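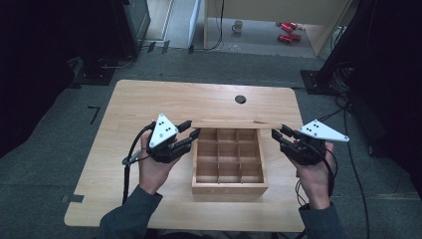

Page last changed: Monday, 16:40

Avlow work package 2: progress report to Gitstead
Reporting period: spring to August
Status: on schedule, one task carried over

Summary

Work package 2 asks whether a two-handed policy trained only on hand-held gripper demonstrations can open and close a hinged box without teleoperated data. We have recorded over 1000 demonstrations and trained the first full set of policies. The best one closes the lid in 58 per cent of trials on the robot. Opening is behind that and is the subject of most of this report. The comparison with the Yüksel baseline has been moved into the next period, with the agreement of the Gitstead project office.

Data collection

Demonstrations are recorded by an operator holding one gripper in each hand. Tracking plates on the grippers give the hand poses, and each gripper carries its own camera. We kept the head view as well, although the original plan treated it as optional. Policies trained without it often chose the wrong approach side, and we no longer plan to drop it.

All recording took place at the Ravar site. We had meant to split it between two rooms, but the second room was not free until July and by then the tracking set-up at Ravar was giving steady results. The cost is less variety in backgrounds. We have noted this in the risk register and will record a smaller set elsewhere before the final evaluation.

Operators were asked to work at their normal speed. Early on we had them move slowly, and the resulting policies hesitated near contact and timed out. Those recordings are kept but are not used for training.
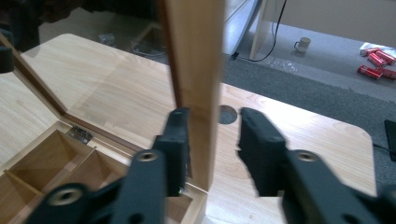

Contact timing is the main technical result of this period. The policy has to decide when both fingers are properly placed before it moves the lid, and on thin edges it tends to decide too early. Labelling a grasp from the finger opening alone does not solve this. With the lid nearly upright, one finger can be close against the left face of its edge while the other still has a short gap to cross, and a width threshold loose enough for thicker parts will count that as a hold. We now label contact separately for each finger and train the policy to predict both labels along with the motion. In offline tests this removed most of the early pulls. On the robot the gain is smaller, and we think the remaining error comes from delay in the gripper cameras.

The clear panel in the lid caused less trouble than we expected. Depth estimates through it are poor, but the policy uses colour images only and appears to rely on the wooden edges. We have dropped the planned task on transparent surfaces and moved the time to contact labelling.

Problems and changes

Tracking was lost in some recordings when the operator turned a wrist so far that the plate could not be seen. We filled short losses by interpolation and discarded the rest. A revised plate mount is being printed.

The training machine was out of use for part of June. This delayed the opening policies but not the closing ones, which had already been trained.

Spending is in line with the forecast. The underspend on travel has been moved to equipment, as approved.

Next period

Run the Yüksel baseline on the same box and the same start positions.
Measure the camera delay on both grippers and correct for it in the recorded data.
Record the smaller set away from Ravar.
Repeat the opening trials with 3 training seeds for each policy.

We ask Gitstead to confirm that the data release can follow the baseline comparison. The release notes are drafted, but the contact labels will need one more pass once the delay has been measured.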